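Handout 4: Sorting small pressed parts (July 2018)

Parts get lost in the bin, on the shelf and on the bench, and the bench is the worst of the three. Larger stampings with bent flanges go in the blue bin on the upper shelf. Strips and rails go underneath, laid flat, like with like.
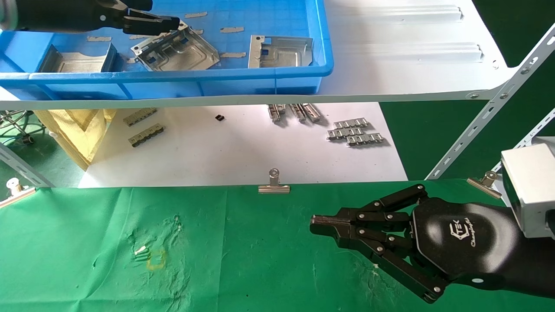 What if a part fits two groups?

Put it with the group it would be harder to find in later, and write that on the sheet before you forget which one you chose.

Majdi Srour's rule for the Havico exercise is one kind at a time, finished, then the next. Leonardo Caputo prefers to do everything at once and has the marks to show for it.

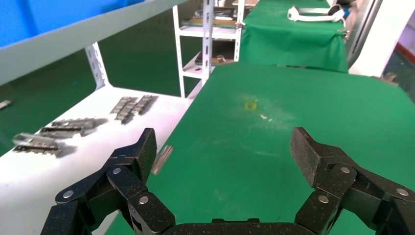

Strays cost more marks than wrong guesses. Last November's group signed for 990 pieces and handed back rather fewer, which made for a long afternoon. A short silver rod left lying on the green mat, not with the strips on the white shelf, is a stray until it's been logged. Shiny doesn't mean safe.

Bring your sheet to the next session. In pen, please.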